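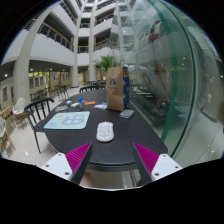 Do we buy a second arm this year, or put the money into more handheld grippers?
More handhelds first, and the arm waits until November at the earliest.

Pimik workshop > Notebook > Equipment planning

May 27, 2022
Entered by Gülizar Bayram

OK, so that's where we landed after a long morning with the spreadsheet and Orhun, and I want to get the reasoning down while I still remember it, because last time we did a budget round I wrote "see discussion" and then of course there was no record of any discussion.

The starting point was Sinan's wish list, which had a second Giruvmont arm on the top line and everything else squeezed underneath. I love the arm! I would take two more arms tomorrow! But when I went back through the booking sheet, the arm we've got sat free for big chunks of the spring, and the thing people kept queuing for was a handheld. Bianca waited so long for one in April that she gave up and rewrote her plan for the week. We have 3 handhelds on the books, and one of those is the old Zaugg unit with the sticky trigger, so call it what you like.

Desk pickups are the bulk of what we've promised for the summer (mouse, phone, glue stick, that sort of small everyday stuff on a tabletop), and every bit of that is handheld work. The arm only comes in later, when there's something trained to run on it. So buying the arm first would be buying the oven before the flour. Orhun said that and then looked very pleased with himself.

What I priced:

Handheld grippers, complete. Gavska quoted us 16 business days for delivery, which I'll believe when I see the box. They'll do a small discount if we order four together, and I'd like four. Qusai thinks we could build them ourselves from printed parts for a lot less, and he's right about the parts, but he wasn't counting his own evenings and I was. We can revisit if the quote goes up.

Finger pads. These are the thing I forgot completely last year. They wear, the ridges go smooth, somebody picks at an edge during a meeting, and then the grip isn't the same as the one we started with. I've put in 50 pairs. Sinan raised an eyebrow at that, but they're cheap, they weigh nothing, and running out in the middle of a job is miserable. Same color as now please, I don't want mixed colors turning up halfway through a dataset and then having to explain it to the people downstream.

Base plate screws. Buy the box, not the bag. The bag is always empty.

Storage. Boring and badly needed. Bianca measured what we're using and we'd fill the current drives well before the fall at this pace. I've left the line open until she's compared two options, and she wants to talk to the people upstairs about sharing a rack. Mild dread about that meeting.

Props. I'm asking for a proper line for this, even a small one. At the moment we raid our own desks and bags for objects, and then someone needs their phone back. A couple of crates of ordinary stuff that lives with the kit would save so much faffing. Qusai's going to start a list. No liquids, no glass, nothing sharp.

Travel cases. Foam-lined, one per two grippers. We've been carrying these things to common areas and lobbies in tote bags and I wince every single time. Orhun found secondhand ones that look fine in the listing, and he'll go and check the hinges in person.

All that together comes to 51 percent of the equipment money for the year, which leaves a decent cushion, and the cushion is basically the deposit on the arm if things go well. I'd like to keep it untouched until we've had a look at how the summer went. Sinan has agreed to this in front of witnesses.

Things I'm less sure of. I don't know what to do about service contracts. Zaugg want an annual fee that covers parts and a loaner, and it seems steep for one elderly gripper, so my inclination is to let it lapse and keep the unit as a spare until it dies. Bianca disagrees, she likes having a loaner to fall back on, and she was the one stuck in April so I'm taking that seriously. Also, do calibration boards come out of equipment or consumables? They've been in both columns in different years and it makes comparing totals a pain.

And floor mounting for a second arm, if we do get there. The back corner would need the shelving moved and another power run, and none of that is in the arm quote. I've asked for a rough price from facilities. Don't let me forget to chase it.

To do:
Me: send the four-unit order to Gavska for a written quote, chase facilities
Bianca: storage comparison, one page
Qusai: props list, printed parts costing (with hours in it!!)
Orhun: cases
Sinan: sign the thing

Added after lunch: Gavska called back, pads ship separately from the grippers and there's a second delivery charge. Have put it in the sheet under sundries.

Questions about this entry: Gülizar, bench by the window | © 2022 Pimik | Back to top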